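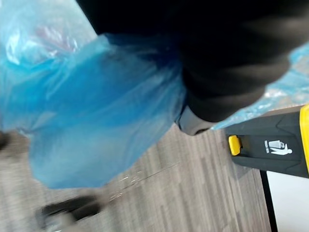

A blue plastic bag held above the floor.

Mundar regulator sets up separate office for device safety

Mundar's medicines agency has opened a separate office to handle safety reports on medical devices, ending an arrangement under which the same staff reviewed complaints about drugs and equipment.

The new Device Safety Office began work this week with a staff drawn mostly from the agency's existing inspection branch. It will be led by Noemi Costa, who previously ran the branch's hospital inspection program. She will report directly to the agency's director, Erasto Kirui.

Under the new rules, manufacturers must report a serious incident involving one of their products within two working days of learning about it. Hospitals and clinics have the same deadline. Less serious problems, such as labeling errors or damaged packaging, can still be sent in with a company's regular quarterly filing.

"Device reports were waiting in line behind drug reports, and the two need different people to read them," Kirui said in a statement dated 5 January 2020. "An engineer should be looking at a pump fault on the day it comes in."

The change follows a review ordered by the health ministry after a dispute over infusion pumps made by Trilero. The company and the agency disagreed over which reports had been received and when. The review found no evidence that Trilero had held back information, but said the agency had no reliable way to track a device complaint once it had been logged. 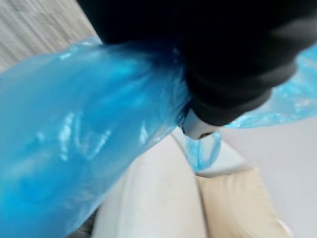

What changes for manufacturers

Companies that already hold a device license in Mundar do not need to apply again. They have 90 days to name a safety contact who can be reached outside office hours, and to register that person with the new office. Importers who sell under another firm's license must name their own contact.

Brunello Messina, head of regulatory affairs at Parisi, which sells surgical instruments in Mundar, said the company supported the split but wanted clearer guidance on what counts as serious. "We have a definition for drugs that everyone has used for years," he said. "For instruments, we are still reading between the lines."
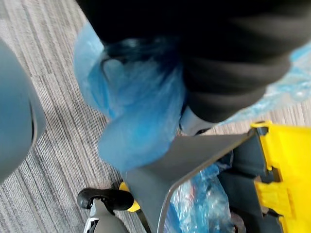 Costa said draft guidance would be published for comment before the end of the month, with a final version due in September. Until then, companies that are unsure should file within the shorter deadline.

Fees for device licenses will stay the same this year. Ynyr Phillips, a spokesman for the ministry, said a later increase had not been ruled out.

The office will also take over the public register of device recalls. Older entries will be moved across in stages, starting with implants, and the current register will stay online in the meantime.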